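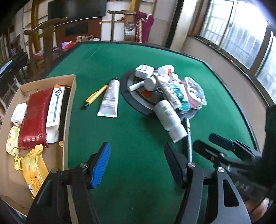
Projects > Student Reports > Kurnico – a tidying arm for the home table

Group members: Octavio Bedoya, Teófilo Llanos

The aim of our project is to build a small robot arm at home which can put mixed household objects into a box. The arm is called Kurnico. In the first report we described the base and the motors. In this second part we explain the gripper work, which we do by hand before the arm is ready to carry a gripper itself.

We work with two hand-held grippers, one person for each. The fingers close by a linkage and have ribbed pads. In our first trials, in October, we used smooth pads and small bottles turned in the grip very often. The ribs made this better, but thin tubes are still difficult when they lie across other objects.

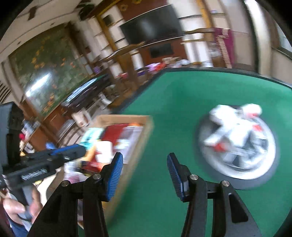
Cimthorpe, 13/04/2025

The objects are heaped on a round tray and the cardboard box stands beside it on the green table. We did not arrange the heap, as we wanted the same kind of disorder that a real family table has. Each person takes one object, moves it and opens the fingers only above the box.

Until now we have recorded 1,149 grasps. From these, 67 were removed because the object was hidden behind a finger during the whole movement. We also lost 18 when the storage card was full, and this was our own mistake.

Fast movement is a second problem. When the wrist turns quickly, the picture becomes blurred and the position of the object cannot be measured well. Teófilo proposed to move slower in the last part before the grasp, and we follow this rule now – it costs time, but the results are easier to use.

The next task is to fix the gripper mount on the arm. The present mount bends under a full bottle, so we will draw it again with a thicker wall and repeat the load test seven times.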